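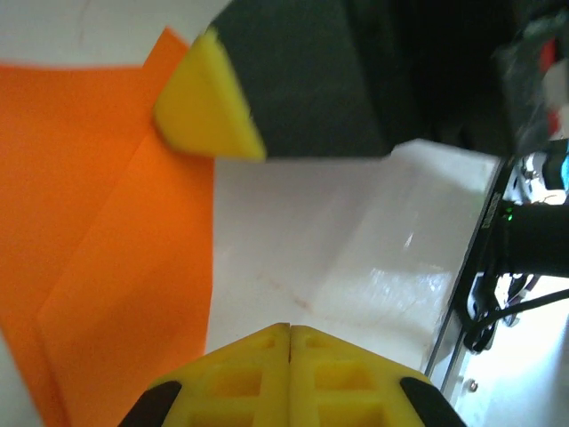
Handout 4: Working with the Skastard two-arm kit

Read this before your first bench session. It covers what comes in the kit, what we like about it, where it will trip you up, and what you need to hand in. It replaces the sheet dated September 23, 2019, which was written for the older single-arm version and gets the power-up order wrong for this one.

1. Why this kit

We looked at three kits for the module: the Skastard, the Zirov Duo and a bench system from Pallero. The Pallero is a lovely thing to use but it arrives sealed, and you can't get a screwdriver into any part of it that matters. The Zirov is cheap and tough, though both arms share one controller and the second arm always lags a little behind the first. You feel it straight away when the two have to hold the same object.

The Skastard won us over in an afternoon. Everything is out in the open! Each joint is a servo you can see, joined by plain white links, with the cables run along the outside where you can follow them with a finger (power off, please). Both arms bolt to a single aluminium rail, so once you have set the distance between the bases it stays set. A full kit cost the department 1192 euros, bought through Zúñiga, and spare fingers are sold separately.

2. The fingers

Spend some time on these, they're the cleverest part. The yellow fingers are moulded with a lattice of recessed pockets, and there is black padding along their outer slanted sides. They come together along a narrow seam, narrow enough to pick up a single sheet of paper if your approach angle is good. If it isn't, the tips skid along the sheet and push it away from you. Everyone does this on the first day.

Check the seam every time you start. Close the gripper with nothing in it and look from the wrist view. If one finger sits ahead of the other, run the homing routine again before you do anything else.

3. The paper exercise

Paper is a wonderful test material. It costs nothing, it shows every mistake as a crease, and it bends in ways that a rigid block never will. It is also the reason we wanted two arms. One gripper can drag a sheet or pinch a corner, but the far side does whatever it likes.

Work through the stages in order:

Stage A. Lower one gripper over a folded sheet and stop just above it. Hold the position. Watch for drift.

Stage B. Pinch an edge and lift it clear of the surface, then put it back down with the other arm parked well out of the way.

Stage C. Bring in the second arm and take hold of the opposite edge. Move each arm in turn, never both at once at this stage.

Stage D. Lift with both arms together and keep the piece level between them.
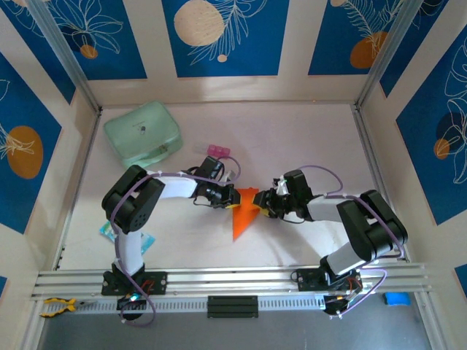 The tension between the arms is what you are really learning to control. Pull too hard and one side slips out of the fingers; leave too much slack and the paper sags and twists. The controller has a setting called pair stiffness, which starts at 470. Leave it there for stages A to C. For stage D, bring it down in small steps and write down what changes in how the paper hangs. A triangle is a good shape to begin with, as you can grip it near two corners and let the third point downwards, and any tilt shows up at once.

Use both camera views. The wrist view is best for the last bit of the approach, when you want to know where the fingertips are in relation to the paper. The wider view is better for spotting a cable about to catch on an elbow, or a wrist that has turned further than you meant it to.

4. What we don't like

The cables. They are easy to trace, which is great, but they loop out a long way at the wrists and need a check after every big move. The manual is thin and some of the joint numbers in it are simply wrong (use the list on the module page). Pale work surfaces throw glare into the wrist view, so change the angle of the lamp if you lose the edge of your sheet. And the software forgets your saved poses if you unplug the controller before closing the session. Save them to your own folder as well.

None of this has dented our affection for it. Problems you can see are problems you can fix with a small screwdriver, and you will learn a great deal by doing so.

5. To hand in

A log of 11 attempts at stage D, including the bad ones. For each, give the stiffness setting, where each arm gripped the paper and how the attempt ended. Add half a page on which stage gave you the most trouble and what you changed. Failed attempts with good notes get full marks.

Reading for next time: manual section on mirrored poses, then the Zirov comparison notes on the module page.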